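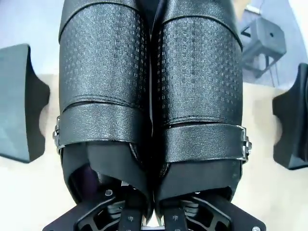 Is leather conditioner worth paying for on faux leather?

My sister gave me a bottle of Treltari for the settee and I'm not convinced it does anything. The settee is faux leather, bought secondhand, and the arms have started to go dull. The label says it "feeds and nourishes" the material, which sounds daft to me when the material is a plastic coating on cloth. It also claims to be safe on padded and stitched surfaces, and I do have plenty of those. Black faux leather with rows of little dimples pressed into it and a stitched seam across is the sort of thing I mean, and every one of those dimples looks like a place for white gunk to dry. Has anyone used this stuff for longer than a fortnight and seen a difference they'd swear to? I'm not interested in how nice it smells.

Posted by Etelka Veres, 27th May

Levente Bíró

I'd save the rest of the bottle for real leather, if you own any. Conditioner is oils and waxes, and real hide can take some of that in. A coated fabric can't, so most of it sits on top until your trousers take it off. You get a shine for a day or two and people mistake that for an improvement.

I used Skarkex on two dining chairs for most of a year. I did one and left the other alone, because I didn't believe the label either. By December I couldn't tell you which was which without looking at the sticker I'd put underneath. The treated one had picked up more fluff, if anything.

What I do now:

Wipe with a cloth wrung out in warm water and a drop of washing-up liquid.
Wipe again with plain water, then dry it with an old towel.
For the dimples and along the stitching, a soft toothbrush, hardly damp. Go along the seam, never across it.
Keep it out of strong sun and away from the radiator.

Dull arms are usually hand grease and hair products. Give them three or four goes with the soapy cloth before you decide the finish has worn. If it's peeling or cracking, no bottle will mend it, whatever the picture on the front shows. The repair kits are paint, more or less, and I've yet to see one last on an arm.

Try everything on the back first. Some of the cheaper coatings go tacky with anything stronger than soap – once that happens you're stuck with it.

Mei-kuen Kwan

Bit harsh on conditioners! I have had Jolesero on my desk chair for ages and it still looks fine. Cost me 5 pounds. Might be a good chair though, I never tested it the way Levente did. I put it on with a sponge and it does get in the little holes, so I go round with a cotton bud after.

Lajos Csonka

Look at the small print on the back. A lot of these say "for leather" in big letters and then "not suitable for bonded or synthetic leather" in tiny ones. My wife's bottle of Kamel did, and we only noticed after the footstool went sticky. The shop wouldn't refund it as the bottle was open.

Never, ever use baby wipes or furniture polish. Everybody recommends baby wipes and I don't know where it comes from. We wiped our old settee with them every week and the coating went hard on the seat. I can't prove it was the wipes, but the back never got wiped and the back was all right.

Etelka Veres

Thank you all. Just checked and mine says "suitable for most synthetics", with no word on which ones. I've done one arm with soap and water and the cloth came up grey, so Levente may be right about the grease. The Treltari is going back to my sister.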